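Household chore robots

Household chore robots are machines meant to take over the everyday jobs of a home: folding, wiping, loading, picking socks up off the floor. I've kept this entry going for a while now, and the question people write to me with is always the same one. Can they do it yet? Well, some of it, slowly, and it depends a lot on whose house you're in!

Background

Machines have washed our clothes and dishes for generations, so in one sense the answer has been yes for ages. A washing machine is a box, though, and somebody still has to carry things to the box and put them away afterward. That carrying and putting away is what the newer machines are after (and it's most of the work, if you ask me).

Shop floors got there first. A part on a line shows up in the same spot, facing the same way, and an arm can be taught the move once. Pliltis, a small packing firm, has had two arms filling cartons for years, and I've stood and watched them for far too long. Give either one a pillowcase and it would be lost.

Why cloth is hard

A mug keeps its shape when you pick it up. A T-shirt doesn't. It can land in a heap with a sleeve tucked underneath and the neck hole who knows where, and the machine has to work out what it's looking at before it can even start. Sheets are worse, being bigger than any arm can reach across. The Jatholm trials, which I followed closely, ran 201 attempts at folding a single shirt, and the arms did nicely when the shirt began flat. From a heap they mostly shuffled it around.

Tomos Prothero, who ran those trials, told me the folding was never the tough part. Finding two good corners was. I think about that every time I fight with a fitted sheet.

Learning from people

The usual approach now is to have a person do the chore and let the machine learn from the recording. Some groups steer a robot arm from a distance. Others skip the arm and have people work with hand-held grippers, one for each hand, so the jaws touch the cloth the way a robot's would.
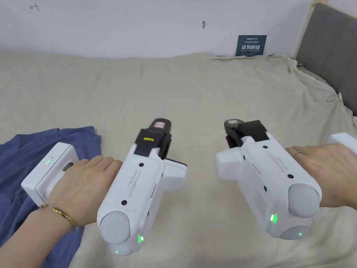 It's slower than using your fingers, and that's fine, since a robot doesn't have your fingers either. You learn fast how much you normally do by feel, like rubbing two layers apart with a thumb. I tried a pair at the Echeverría workshop in March and needed several goes just to get hold of one hem.

Where things stand

Floors are pretty well handled, provided you pick up the cables first. Wiping a clear counter is close. Laundry can be done in a demo, with a patient person standing by, and Cevoto has shown an arm that stacks towels quite neatly. Making a bed is still a long way off, in my opinion, and I'd put tidying a kid's room even further out. I'll update this section when someone shows me a duvet cover going on.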